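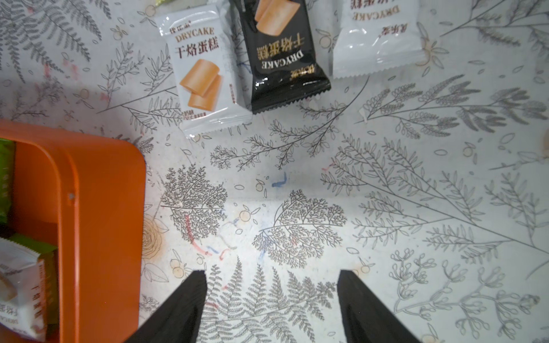
Farn auf der Tischdecke, Kuchen in der Tüte.

2025-03-31

Seit gestern sind die Uhren umgestellt, und ich bin es noch nicht. Die am Herd geht ab jetzt bis Oktober falsch, die im Flur ging schon vorher falsch und stimmt nun zufällig fast. Ich lasse beide in Ruhe.

Eigentlich wollte ich über meinen Versuch schreiben, Japanisch zu lernen. Ich besuche den Kurs bei Kazue Sugiyama im Gemeindezentrum seit dem Herbst und kann inzwischen sagen, dass mein Regenschirm unter dem Stuhl liegt. Er lag dort noch nie, aber ich wäre vorbereitet. Im Lehrbuch stehen 441 Vokabeln, von denen ich beim letzten Test 80 wusste, darunter erstaunlich viele für Büromaterial. Frau Sugiyama nickte sehr freundlich. Ich fürchte dieses Nicken.

Lejla Begović, die neben mir sitzt, lernt mit Karteikarten. 200 Stück, nach Farben sortiert, im Bus, an der Kasse, vermutlich auch unter Wasser. Ich habe es mit der App Bresura probiert – eine Woche lang, dann fing sie an, mir abends beleidigte Nachrichten zu schicken. »Deine Wörter vermissen dich.« Meine Wörter kennen mich kaum.

Mein Problem sind die Schriftzeichen. Ich erkenne einzelne Teile, ein Dach hier, ein bisschen Wasser da, und baue mir daraus Geschichten, die mit der Bedeutung nichts zu tun haben. »Ausruhen« ist ein Mensch neben einem Baum, das sitzt. Danach wird es unübersichtlich, und ich ruhe mich aus.

Im Juni ist Prüfung, die kleinste, die es gibt. Angemeldet bin ich schon, das Geld ist weg. Lejla will vorher jeden Abend mit mir üben. Ich habe zugesagt, auf Japanisch, und sie hat mich gefragt, welchen Bleistift ich meine.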